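4.3 Connecting a form to a database action

Before you begin, open the project in Flarneo and confirm that the Markesix connector shows as Active under Settings > Data Sources.

1. In the page tree, select the form you want to connect.
2. In the Properties panel, open the Submit tab and click Add Action.
3. Choose Insert Record, then pick the target table.
4. Map each form field to a column. Fields with matching names are mapped for you - check these before saving.
5. Set Row Limit to 1000 or lower. Higher values are rejected when the project is published.
6. Click Save, then Test Action.

Note: If the test returns code 247, a required column has no mapped field. Code 604 means the connector has timed out. Restart it and repeat step 6.

Caution: Editing the generated script by hand turns off visual editing for that action. Duplicate the action first if you need to keep the visual version.

7. To add custom code, click Extend at the bottom of the action and select After Submit. Code placed in this block stays in place when the mapping changes.
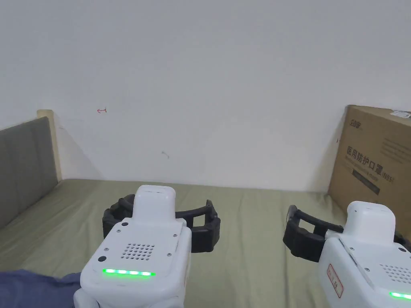 8. Publish the project. The action does not run on the live site until this step is complete.

Note: Projects created before build 292 have no Extend button. Update the project file as described in section 2.6.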